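Koltora Sesska Hand-Held Gripper
Home textiles kit, with practice guide
Page updated 2 October 2025

The Sesska is our two-jaw gripper for people who record everyday handling work in real homes, and we are very fond of it. It has matt black arms, soft blue finger pads and a guide that we have rewritten more often than we care to admit. The hardware comes out of the box ready to go. Learning to use it in the same careful way every time takes a little longer, so a good part of this page is given over to that.

The guide that comes in the box is called the Grarkar notes, after the workshop where we first wrote them down. It covers 23 points of good practice for soft goods such as clothes, blankets and bedding. The May edition is the current one, and if yours is older, do write to us and we'll gladly send a fresh copy.

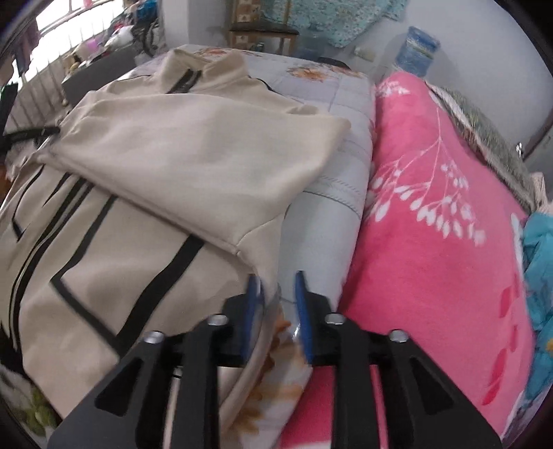

Sesska gripper with the pads open over bedding, beside a beige zip-up jacket.

Start with the pads open and stop for a moment before you close them. We ask for this at the beginning of every grasp, even the dull ones, as it gives whoever reviews the recording a clear starting point. Keep your other hand well away from the jaws, and never reach between the pads to straighten a bit of cloth. Put the tool down first, then do it — it only costs you a moment.

Leave the room as the household has it. A bed with several blankets on it is perfectly good working ground, and tidying everything into neat squares makes the recordings less useful to the people who will learn from them. Do ask permission before you begin, though, and put away letters, photographs of family and anything with a name or address on it. 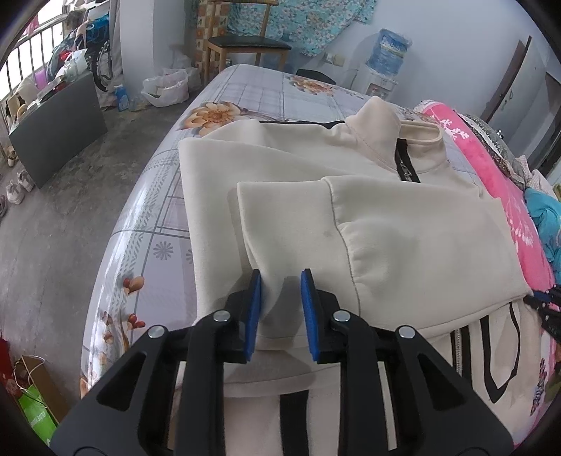
Folded clothes want a gentle approach. Take hold of an edge or a hem where you can, close slowly, and let the fabric gather between the pads before you lift. Zips and drawstrings deserve some respect too (a metal zip pull will mark the rubber in time, and cords have a way of finding the linkage). If something snags, open the jaws fully and start the grasp again. Please keep the failed attempt and label it as failed.

Check the pads and the arm screws every 50 sessions, or sooner if the grip feels uneven. Pads should be changed as a pair, even when only one looks tired.

In the box
Sesska gripper
2 spare finger pads
Screw key
Grarkar notes, printed

Guarantee: 2 years on the arms and linkage. Pads are not covered, as they are meant to wear.

The Wikström carry case is sold separately and holds one gripper with its spares.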